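Pulau Makers Board > Builds > Hand-held gripper, finger pads

dramitness
Pads are on both fingers now. Each one has two screw holes along the top face and the left one has a brass insert in the arm behind it. Print time was 702 minutes for the set, on the shop printer. My question is about the gap. I want it to pick up washers off the bench, and I'm not sure flat faces are right for that. 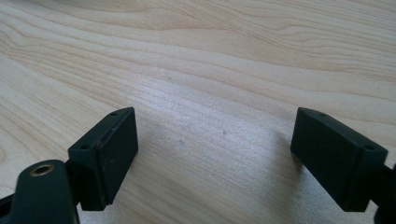

Last edited by dramitness on 2018-09-19

crichton_2
Flat is wrong for washers. Cut a small lip on the lower edge.

mement
Disagree. A lip will catch on the grain of that table. Leave them flat and glue on a strip of thin rubber.

crichton_2
I've run lipped fingers since November, 1,653 picks in my log, and they don't catch on anything.

mement
On what surface? Mine snagged on bare wood.

crichton_2
Steel plate. OK, fair point.

dramitness
I can print one pad with a lip and leave the other flat. The screws are M3 so swapping is quick.

mement
Then you'll be testing two things at once. Do a matched pair.

dramitness
Fine, a pair with lips first. Does anyone have the file for the Crichton pads?

crichton_2
Will upload tonight. Check the hole spacing before you print.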